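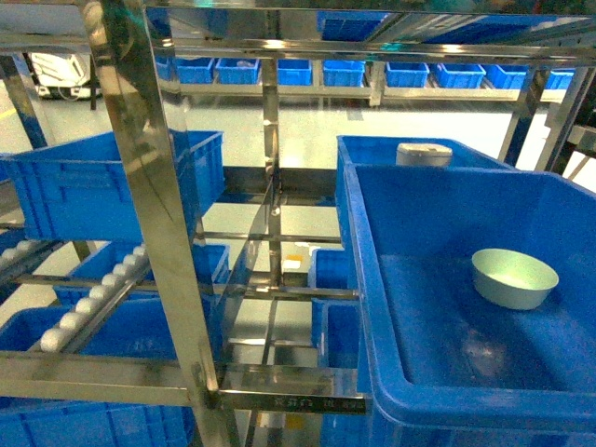
A pale green bowl in a blue crate.

Home Stories Poems Archive Submit

The Bowl from Wastia

My aunt left me a bowl, and by the time I worked out that I wanted it I'd already given it away.

You have to understand how much stuff there was. She'd lived in the same unit in Wastia for most of her life, 3 flights up with no lift, and she kept everything – bread tags, church bulletins, a drawer of keys to doors that had been knocked down years ago. I had 7 days before the landlord wanted the place back. On the first day I read every letter. By the last I was tipping whole shelves into boxes with my forearm and driving them down to the charity shop on Fung Street.

The bowl went in one of those boxes. I remember the colour of it going past. Then in September I was home, making a pudding in a saucepan, and I thought, where's the green bowl? And I sat down on the kitchen floor and had the cry I'd been putting off since the funeral, over a mixing bowl!

So I rang the shop. A very patient woman told me they'd sent the kitchen things on to Skutum, the big secondhand warehouse out past the rail yards, and that Skutum had 3000 items in on a slow week, love, so don't get your hopes up.

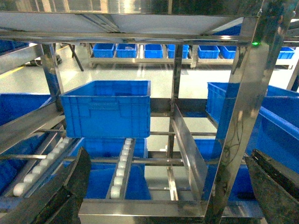
I got my hopes up anyway. I took the bus out there with a sandwich and my aunt's old umbrella, and I told the man at the counter the whole story, including the pudding. He listened to all of it. Then he asked what colour green.

"Like toothpaste," I said. "But old toothpaste."

He thought that was fair enough and let me look. I found a fondue set, a cake tin shaped like a fish, and a board game called Kendo that she'd beaten me at every rainy Sunday of my childhood (a different copy, all its pieces there, so definitely not hers). I found two green bowls that were wrong. One was too deep and the other just felt rude in my hands.

The third one I picked up and put down and picked up again. I wanted to be sure. I'd thought there would be a chip, or a burn, something I'd know in my bones, but I'd only ever really looked at what was in it – batter, peas, once a sick budgie on a tea towel.
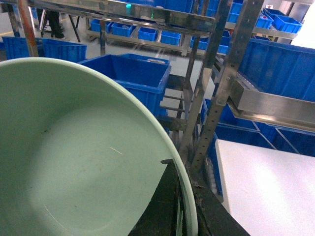 Marks on the inside of the bowl.

"Is that her?" the man called out, and I said yes, because he'd been so nice about it.

It cost me 7 dollars. I held it on my lap the whole way home, and that night I made the pudding again, and it stuck to the bottom the way hers always did.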